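Galtura Student Robotics, Help Desk
Ticket: Knife turns in gripper during cutting task
Project: Ondum arm, table task group
Status: Open, waiting for test
Priority: Normal

Problem
We are preparing the cutting task for the student competition in March. The arm must pick up a plastic knife, bring it to the foam block and make one straight cut. Picking up works well now. The trouble comes when the blade touches the foam. The handle turns between the fingers and the cut goes to the side. In 30 trials we got 19 good cuts. In 7 the knife turned, and in the others the arm stopped before it reached the block.

What we already tried
Grip force one step higher. The knife turned less, but the handle bent a little and we are afraid to break it.
Slower approach. No difference that I can see.
New finger covers from the Besnard kit. Better for the first trials, then the same as before.

Below I attach a view from the wrist camera, saved with the knife in the gripper and the foam on the table. 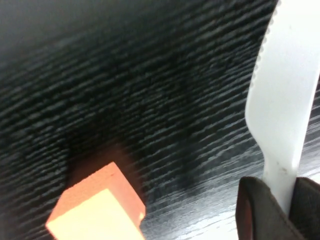
Wrist camera, knife held by the handle, foam block at lower left.

Reply from help desk
Thank you for the clear report. Two questions. Where on the handle do you close the fingers? And do you use automatic exposure on the wrist camera? There is a bright reflection on the table between the foam and the gripper, and the top of the foam is also very pale. For the trials where the arm stops early, I would look at the block detection first. Please send the log file of one such trial.

Reply from student team
We close on the handle and leave the shoulder of the blade free. The grip point is a fixed value in the Grerberg script, so I can move it. Exposure is automatic, yes. I did not think about it before.
I read the log of 3 stopped trials. In all of them the detection gives two results for the block, one correct and one on the bright part of the table. The planner then waits and goes to timeout. So this is a separate fault from the turning knife, and I have opened a second ticket for it.

Reply from help desk
Good, please keep them separate. For the turning, move the grip point closer to the blade in small steps, and set the force back to the normal value before you start. Change only one thing each time. For the other ticket, fix the exposure by hand and turn the desk lamp away from the table.

Reply from student team
Force is back to normal. The first new grip point is saved in the script under the name grip_b, and the old one is kept as grip_a. The arm is used by the other group until 4 p.m., so I will run the trials after that and write the results in this ticket.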